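Putting the Woollens Away, and Getting Them Out Again

Oct 26, 2018

The heating in our building came on this week, and so did the letters. Several readers have asked me to write again about jumpers: how to wash them, how to fold them, and why they come out of the cupboard in autumn looking so tired. I wrote a short piece on this in June, but in June people do not read about wool, and I understand them.

I should say first that I am not a professional. I learned from my mother-in-law, who knitted for a shop, and later from Glenys Lockyer, who runs the mending evening at Jiltonton and has corrected many of my mistakes. Some of what follows is her advice and some is my own habit. Where we disagree, I will tell you.

Getting them out

Take everything out on the same day if you can. I do it in the morning, with the window open, and I use the bed as my table. A kitchen table is too small for a jumper with long sleeves, and the floor is never as clean as one thinks. Put a plain sheet on the bed first. On a plain colour you notice the small bits that fall from the wool, and you notice moth damage much sooner.

Shake each piece once, gently, and hold it against the light. Look under the arms, at the elbows and at the edge of the cuffs. If you find a hole, put a safety pin beside it at once. I used to think I would remember. I did not remember, and one small hole went through a whole wash and came back as a large one.

Washing

Most wool does not need washing after every wear, and it does not need washing now if you put it away clean. Air it for a day and wear it. If it smells of the cupboard, air it for two days.

If you do wash, use cool water, not more than 30 degrees, and a liquid made for wool. I use Noiphan, which I can buy near my house. Glenys uses Irkix and says that mine leaves the wool too soft. We have had this conversation many times. Either way, use less than the bottle tells you. Let the garment lie in the water for 16 minutes (this is Glenys again, she is very exact), press it with flat hands and do not rub. Rinse in water of the same temperature. Then roll it in a towel and press on the roll with your knees. Never twist.

Laying out

This is the step which people hurry, and I think it is the most important. Wool remembers the shape in which you leave it. If you hang a heavy jumper over a line, it will have long arms by the evening, and a strange peak at each shoulder where the peg was.

For drying, lay it on a thick towel or a flat rack, away from the radiator. Start with the shoulders. Put the two shoulder seams in line, then bring the body straight down from them, and only after this arrange the sleeves. Cable knit needs more patience than plain knit, for the cables pull the fabric together and it wants to become narrow. Pat it outwards with the palm of your hand, a little at a time, and let the cables run in the direction they were made.
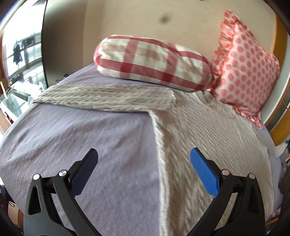
Do the collar last. A ribbed collar should be pushed together with the fingers and not stretched, and the same is true for ribbed cuffs. If a cuff has become wide after years of wearing, dip only the cuff in warm water, squeeze it in a towel and press the ribs close to each other before it dries. It helps more than I expected.

Folding

Once it is fully dry, turn it on its front, smooth the back, and bring one sleeve across in a straight line from shoulder to shoulder. Fold the sleeve down along the side. Do the same with the other one, then fold the body up in thirds. For a thick jumper I fold only in half — three layers of cable knit will not lie flat in any drawer that I own.

Here Glenys and I disagree. She rolls hers, and she says that rolled wool has no creases. I find that the rolls open themselves at night. Please try both.

A reader's question

Gianni Melis writes that he has inherited a box of his aunt's jumpers and they are full of small balls. Should he cut them off? Yes, but with a comb and not with a razor. I have a Wovik comb with a wooden handle and it has lasted many winters. Lay the jumper flat, hold the fabric firmly with one hand and comb in one direction only. Be slow near the cables, where the teeth can catch in a raised stitch.

The next mending evening at Jiltonton is open to everyone. It costs 50 pence, and that includes tea. Bring your own needle if you have a favourite, and bring the jumper already clean, please. Darning wool is there in most of the usual colours, but we are short of dark green at the moment, so if you have some at home which you do not use, we would be very glad of it.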